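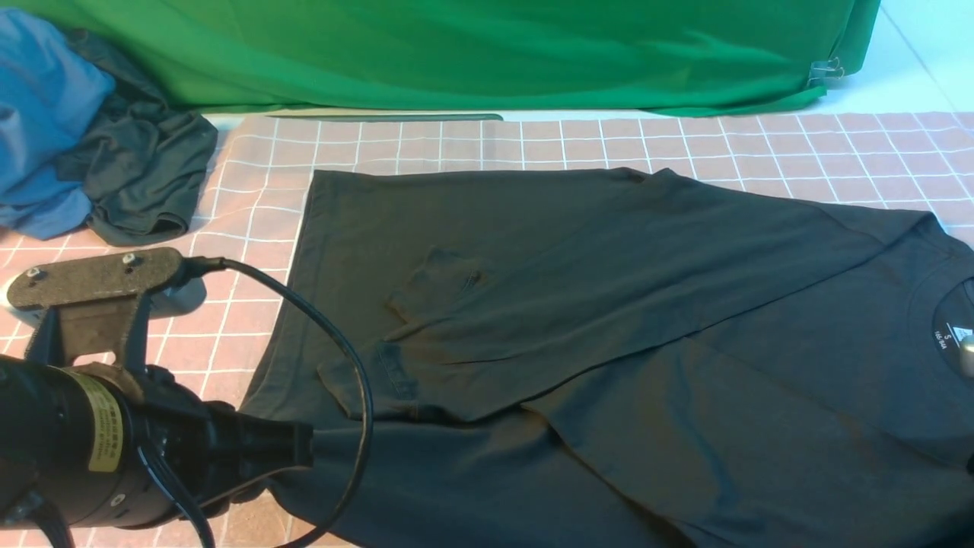

Fig. 4-1. T-shirt escura aberta sobre o tapete quadriculado, garra no canto inferior esquerdo.

4. Percepção e plano de dobra (Parken, módulo tecido)

Antes de começar: Urnmont ligado, câmera da cabeça publicando. Calibração extrínseca feita (secção 3). Se não foi feita, voltar lá.

4.1 Calibrar o plano da mesa
1. Abrir Parken > Percepção > Plano.
2. Escolher "tapete com grade". Linhas brancas finas, fundo rosa.
3. Carregar em Detectar. Esperar o overlay verde nos cruzamentos.
4. Cruzamentos em falta perto do pano de fundo: ignorar. Em falta no meio: alisar o tapete e repetir.
5. Guardar. O ficheiro vai para a pasta da sessão.

Nota: pano de fundo verde tem de ficar fora da ROI. Máscara "fundo" por cor, já vem activa. Rugas no pano não contam.

4.2 Segmentar a peça
1. Percepção > Peça > Nova.
2. Clicar uma vez no corpo da peça. Não clicar no bolso nem na etiqueta da gola, a máscara fica presa no detalhe.
3. Ver o contorno. Tem de seguir a bainha e apanhar a gola, se estiver visivel.
4. Roupa amontoada no canto: marcar como "ignorar". Cuidado com peças de cor parecida, cinza escuro com cinza escuro junta tudo numa máscara só.
5. Garra ou cabo por cima do tecido: ligar "subtrair braço". Usa o modelo URDF. O cabo não está no modelo, apagar á mão com o pincel.

ATENÇÃO: não correr o plano com a máscara a tocar no cabo. O planeador trata o cabo como tecido e pode mandar a garra lá.

4.3 Gerar o plano
1. Plano > Dobra > modelo "rectângulo".
2. Timeout do planeador: 2000 ms. Menos que isso dá erro 194 (sem solução no tempo).
3. Pré-visualizar. Trajectória vermelha = colisão com a mesa, subir a altura de aproximação.
4. Executar em passo a passo na primeira vez. Mão no botão de paragem.

4.4 Verificar o resultado
1. Recolher os braços para fora da vista da câmera.
2. Percepção > Peça > Avaliar.
3. Comparar o contorno com o rectângulo alvo.
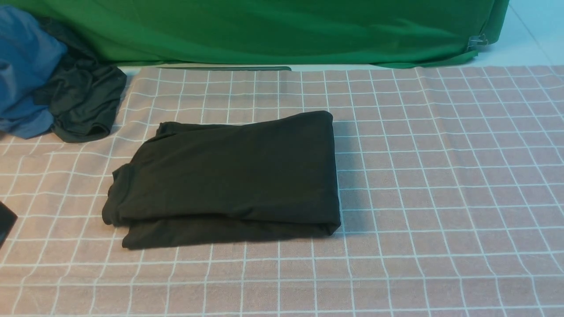

Fig. 4-2. Peça preta dobrada, vista sem braços. Camada de baixo visível na borda inferior.

Contorno um pouco irregular é aceitavel. Volume enrolado numa ponta: a avaliação pode dar "parcial", confirmar á vista e aceitar ou rejeitar no painel. A sombra ao lado da peça as vezes entra na máscara, baixar o limiar de preto.

Erro 1341 (peça não encontrada): repetir 4.2 do passo 2.

Alterações ao limiar: avisar Ga-eun Ham. Modelos de dobra novos: Rhodri Nicholas.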